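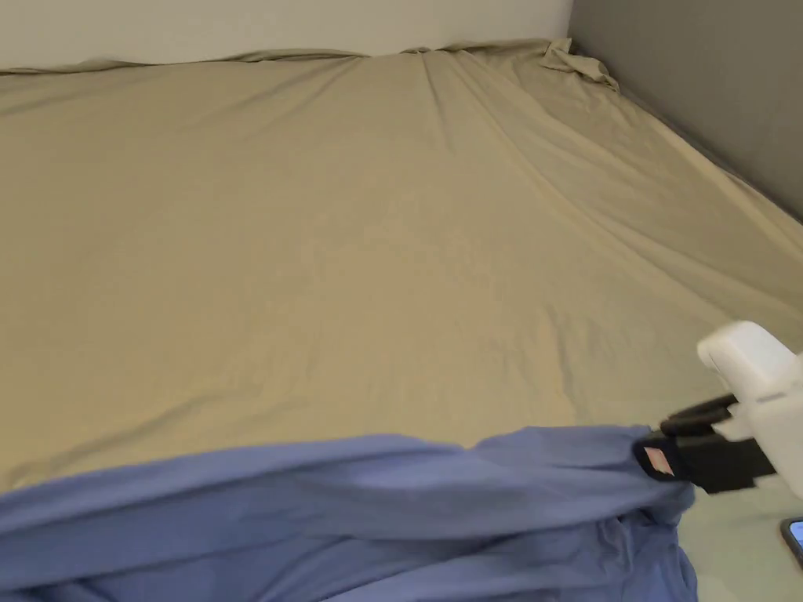
Figure 1. Mattress with a fitted beige sheet, one corner not tucked down.

Constituent Contact and Response Behavior in District Offices
Project report, Local Government and Representation
10 September 2019

1. Background

State legislators in our study area keep at least one district office open to residents. These offices take calls, letters, and walk-in visits. Earlier course readings dealt mostly with how members vote, and gave little space to how they answer the people who write to them. This project looked at one part of that question: whether the position a resident takes on a bill affects how soon, and how fully, the office replies.

The bill chosen was a proposal to change the funding formula for county bus service. It was in the news during the collection period, it split members within both parties, and most offices had already received mail on it.

2. Data

The four offices are referred to by code names: Gavow, Drimano, Essien, and Mima. The names have no relation to the towns where the offices are located. Each office keeps a log of incoming contacts, and all four agreed to release the log for April with names and addresses removed.

The combined logs held 3973 entries. Entries on other subjects were dropped, as were duplicates and form letters with no added text. From what was left we drew a random sample of 500. Of these, 342 could be matched to a reply in the outgoing record. The remaining 158 had no reply on file at the time of collection. A missing reply in the record does not prove that no reply was sent, as phone replies were logged unevenly.

3. Coding

Each contact was coded as supporting the bill, opposing it, or unclear. Each reply was coded for days elapsed and for type. A type 1 reply only confirms receipt. A type 2 reply states the member's position. A type 3 reply answers a specific point raised by the resident. Two coders worked separately. They disagreed on 39 replies, nearly all of them on the line between types 2 and 3. These were read again by both coders and settled by discussion.

4. Results

Position had a small effect on reply time. Residents who agreed with the member's public stance received replies slightly sooner in Gavow and Essien. In Drimano the order was reversed. Mima showed no difference we could separate from chance.

Reply type showed a clearer pattern. In all four offices, residents who disagreed with the member were more likely to get a type 1 reply. Type 3 replies were rare everywhere and went mostly to residents who named a bus route or a stop in their message. This held for both supporters and opponents.

5. Limits

The logs are kept by office staff and follow no common format. Essien records the date a letter is opened, while the other three record the date it arrives. Reply times for Essien are therefore too short by an unknown amount. One month and one bill are a narrow base, and walk-in visits were left out because only Drimano logs them.

6. Further work

The coding sheet could be reused on a bill with less press coverage. A common log format would have to be agreed on with the offices before collection starts. Phone replies should be recorded for the full period in a separate column, with the date and the reply type.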